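Cemetti folding riser: is it worth $585?

I wanted to dislike this one less than I did. Cemetti sells the riser as a one-person setup, and our community hall bought a single section in June to try before ordering the full run. The quote for the run was $1,344, or $1,387 with skirting, so a trial seemed smart.

The deck is stiff enough. The legs lock with a click you can hear, which I liked. Carrying it alone is another matter, and the handle sits too close to the hinge. My knuckles would agree.
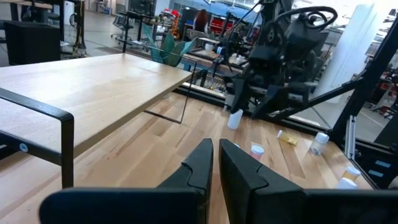
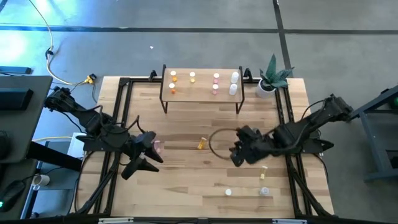 Noise and wobble

Cemetti calls the deck "silent." It creaks at the back corner whenever a singer shifts weight, and tightening the bolts only helped for one rehearsal. Our old Brullgate section is heavier and uglier, but it stays quiet.

Support answered my email in two days and told me to check the floor was level. It is.

Three stars. Fine for speeches. For a choir I'd ask for a discount or keep looking, and we have not ordered the rest.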